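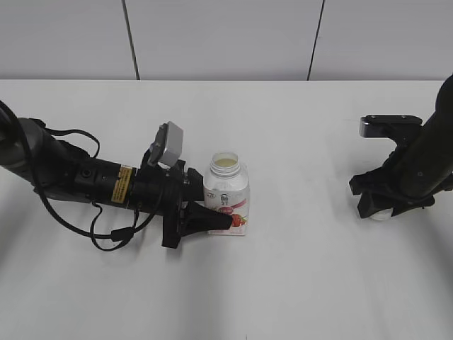
Wondix Open-Liquid Practice Kit

By Vira Derkach, September
Last updated: Saturday

I put this kit together after one too many sticky mornings. If you run two arms over a shared table and you want to work with open drinks, sauces or cleaning fluids, you need house rules before you need better code, and that's mostly what you're buying from me: a laminated rule card, a drip tray, a roll of table tape and 12 refillable practice bottles with screw caps.

My own rule for a bottle with its cap off, like the strawberry one with the pale yellowish liquid in it, is that only one arm gets to be near it. The second arm stays on its own side with plenty of clear table between them. I know two-arm handoffs look great (I love them too!) but save those for closed bottles until you've signed off the whole card.

What the card asks you to do:

- Start slow. First contact at your lowest speed setting, every single time, even if the same motion ran fine yesterday.
- Check the cable. Coiled ones love to swing, so move the arm through its full reach by hand or in jog mode and watch where the loops go.
- Keep the warning labels on the joints readable. Wipe them, don't paint over them, and please don't put your lab sticker on top.
- Look at the screws on brackets and finger mounts before the first run of the day.
- Clear the front of the table. Phones and coffee go somewhere else - I mean it about the coffee.
- Log every spill, including the tiny ones.

The card isn't a certificate and it doesn't replace your own risk assessment or whatever your arm's maker tells you in the manual. If the two disagree, go with the manual and drop me a note so I can fix mine. Odette Hoarau at Csonka caught a muddled line about stop buttons in the first printing, and the new card has her wording.

People ask about the practice bottles a lot. They hold 233 ml, they're squarish so flat fingers get a decent grip, and you can fill them with plain water to start. Marcelle Pons likes to add food coloring so drips show up on a white table, and now I do the same.

Order code is 521. The tape fits any smooth tabletop and peels off clean from ours. Spare cards come free with a refill pack, just ask.

We use cookies to remember your cart. Want the Wondix newsletter? Add your email at checkout and unsubscribe any time.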